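Skirkthorpe Robotics Club
Minutes of the project meeting held on 24/06/2018

Present: the chair, the secretary, five student members of the Sillow project, one parent observer.
Apologies: the link tutor.

1. Minutes of the last meeting

Agreed as a fair record, with one change. Under item 4 the words "the arm can now clear a table" should read "the arm cleared the table once". The secretary asked that members check the wording of the newsletter in the same way before it goes out.

2. Matters arising

The replacement roll of blue tape has been bought. The club key is still missing. The letter to Agbeko about the loan of a second laptop has had no reply and the chair will write again.

3. Sillow: report from the student team

The team gave their report on the tidy-up task, which is what they mean to enter for the Sollen Cup in January. Bowls, cups and a cloth are put out on the table and the arm has to find each one and move it to where it belongs.

The tape grid was put forward as the main improvement of the term. The team's case is that if every item is placed by grid cell, two people can set the table the same way on different days. The chair accepted this as far as it goes. The cells are large, though, and a bowl can sit in any corner of one and still be "in the right cell". The secretary had asked for this to be written down last time and it had not been. 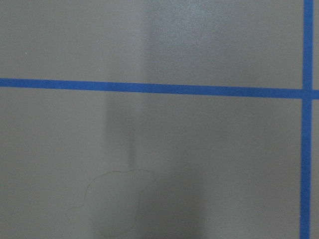

The team replied that smaller cells would mean more tape, and that more tape might confuse the wrist camera. Asked whether they had tested that, they said it was an impression. It was pointed out that quite a lot of the report consisted of impressions. The team were asked to try one cell divided into four, with everything else left alone, and to bring back figures.

A member asked whether marks and shine on the table could be mistaken for objects. The team did not think so but could not say how they knew. To be added to the test list.

4. Success figures

The draft entry form claims 560 attempts. The chair asked what counted as an attempt. After some discussion it was established that this number includes every time the program was started, including starts with nothing put out and starts stopped by hand within a few seconds. The secretary did not feel able to sign a form with that number on it.

The team felt this was harsh, as the judges do not ask for a definition. The chair said that was the judges' business and the club would supply one anyway. Agreed wording: an attempt begins when the arm moves towards an item, and ends when the item is put down, dropped or missed. Stopping by hand is a miss.

There was a longer argument about the bowl. Of all the items it has the best results, and the team offered it as proof that the method works. Two members were not convinced – a bowl with a rim is a kind thing to pick up, and it has mostly been started from the same few cells.
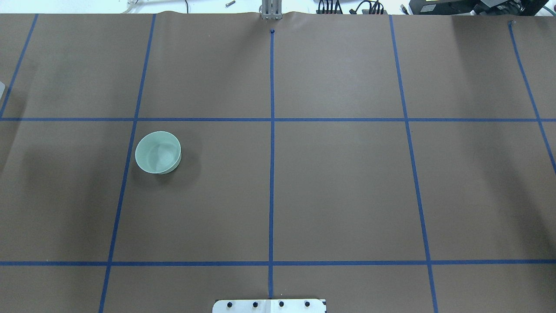

It was agreed that the starting cell will be drawn from a hat before each attempt, and that the person drawing will not be the person running the program. One student said that this would bring the score down. The chair said that if it did, the score had been too high.

The parent observer asked whether the arm would manage with a bowl from an ordinary kitchen. The team have not tried. Somebody will bring one in.

5. The cloth

The cloth remains the weak point. The team reported that practice on it has carried on with the pink tray, and that they are "nearly there". The secretary noted that "nearly there" also appears in the two previous reports. The written aim for the cloth is still "tidied", and no two members gave the same account of what a tidied cloth looks like.

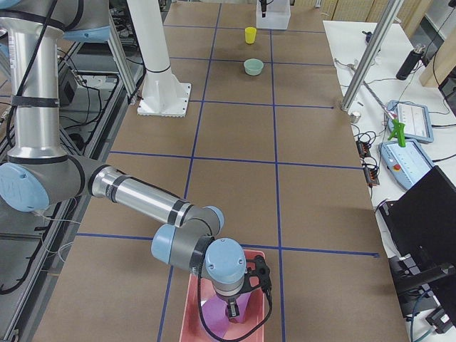

Cloth practice at the tray, with the gripper lowered over it.

After discussion the aim was cut down. The cloth is to be lifted and released fully inside the tray. Folding is dropped from the entry. One member asked for their disagreement to be minuted, on the grounds that folding is the only part anyone outside the club would find useful. The chair had some sympathy with this but would like to see lifting first.

6. Entry for the Sollen Cup

The entry fee is unchanged. The form asks for a short film. The chair will not agree to a film cut together from the best runs. The team may send one unbroken take, with the full list of attempts from that session attached, misses included. It was remarked that other clubs do not do this. Noted.

The sentence "Sillow understands its surroundings" is to come out of the entry text. The team offered "recognises"; the meeting settled on "finds", for the items on the list only.

7. Questions from members

One question had been left in the box and was taken at the end.
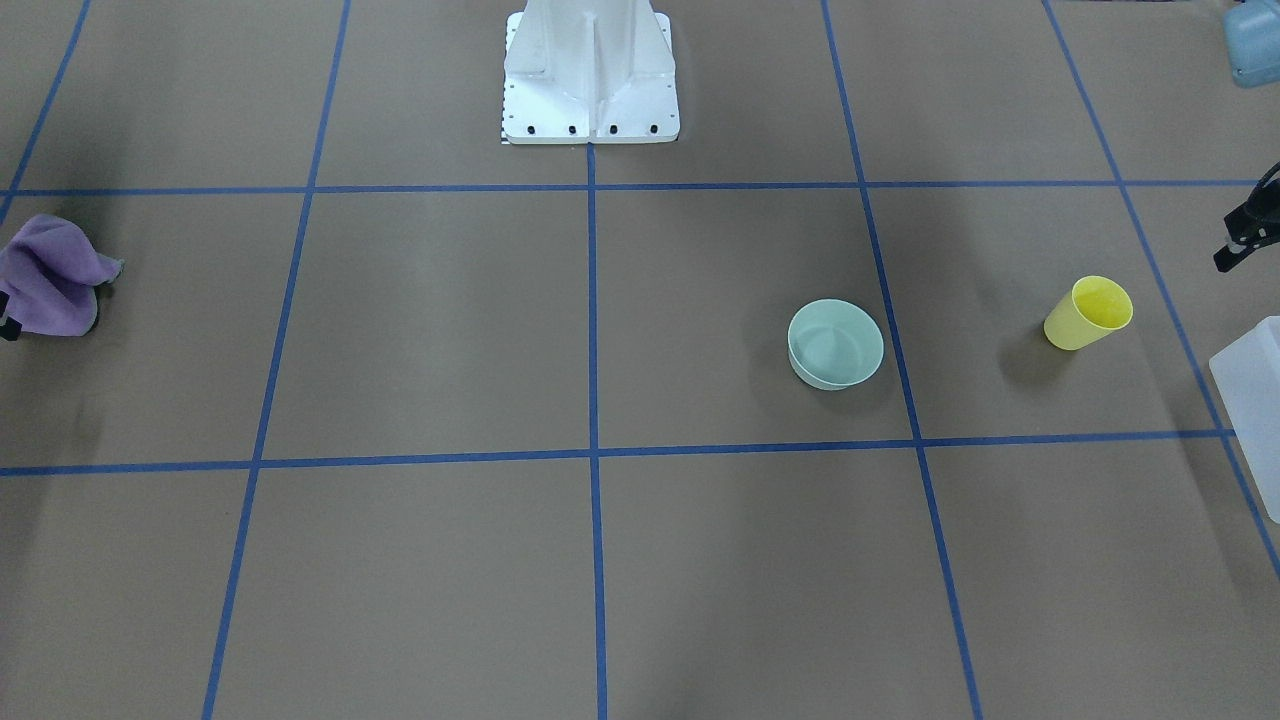 Why do we practise with several items out if only one is being moved?
The rules for the task put several items on the table together, and a program that copes with a lone cup may well reach for the wrong thing when there is a choice. The team have been asked to record wrong choices separately from drops, as the present sheet puts both down as "fail".

8. Any other business

Lids are to go back on the marker pens. The gap on the rota for session 7 needs filling.

Actions
Team: one cell divided into four, figures to the next meeting.
Team: new record sheet using the agreed wording.
Team: revised entry text to the secretary.
Secretary: recount of attempts from the old sheets, as far as they can be read.
Chair: second letter to Agbeko.
All: look for the key.

Date of next meeting to be fixed once the hall bookings are known.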